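Volix Home Arm Build Guide
Section 7: Laundry Unloading, First Runs

Complete Section 6 (wrist camera and finger alignment) before you start. The arm must hold its home position for 300 seconds without drift. If it does not, go back and retighten the shoulder clamp.

7.1 Park the base

1. Switch off the washer and wait for the door lock to release.
2. Open the door all the way.
3. Roll the base up to the front right corner of the machine. Leave 200 mm between the base plate and the washer.
4. Lock both front casters, then the rear one.
5. Run "park_check" from the Tu console. The joint list should show green on every line.

Note: Parking square to the door gives the elbow too little room on the way out. The corner position works better with the short forearm. If you built the long forearm (Kuo-hua Fung's version), use the offsets in Appendix B.

CAUTION: Keep one hand on the stop button during all first runs. Keep children and pets out of the room.

7.2 Teach the approach

1. Put one garment in the drum. A sports jersey or T-shirt is a good size. Do not use anything with drawstrings.
2. Pull part of the garment out over the lower edge of the door seal so that it hangs down the front.
3. Set the speed limit to 7 percent.
4. Jog the arm until the fingers are low and in front of the machine, with the garment in the wrist camera view.
5. Save this pose as "door_low".

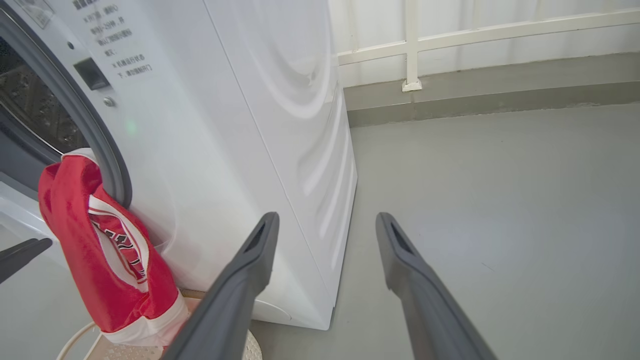

Figure 7-1. Wrist camera view at the washer, garment over the lower door seal.

6. Jog toward the hanging cloth in small steps. Stop before either finger touches the seal.
7. Save the second pose as "cloth_near".

CAUTION: The rubber seal tears easily. Do not close the fingers on it, and do not let a fingertip drag across the door latch recess.

7.3 First pull

1. Load both poses and press Run.
2. When the fingers close, check that they hold cloth only.
3. Let the arm back away. If the cloth catches, press stop and free it by hand.
4. Repeat until you have three clean pulls in a row, then raise the speed limit to 15 percent.

Note: Grip force is set to 72 in the default file. Oi-ling Kwok runs hers lower for thin fabrics. Change it in steps of two and save the file under a new name.

If the arm stops with error E4, the wrist cable is pulling tight. Reroute it as shown in Section 4.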